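Bus fares and the 407

May 12, 2025

The council in Costholm voted last night to put the bus fare up again, the second rise since November. A single into town from our end of Tonden will now cost 30p more. I went along to watch from the public seats, mainly to hear what they would say about the 407.

Not much, as it happened. Councillor Delphine Benavides read out the petition, which had 947 names on it, and asked for the evening service to be kept until the school year ends. She was told the subsidy had already been spent and that the matter could come back in the autumn.

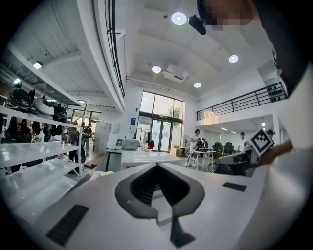

The rest of the discussion was about the operator, Bokov. They took over the contract from Alcantara and have asked for more money twice. One member wanted the accounts published before any more was paid. The chair said that was a question for the officers – the officers said it was commercially sensitive.

I don't object to paying a bit more if the bus turns up. My neighbour works late shifts at the hospital and has already had two taxis home this month, which is most of what she earns in an evening.

The vote was carried by four. The new fares start with the summer timetable, and written comments can be left at the library desk until then. I've put mine in.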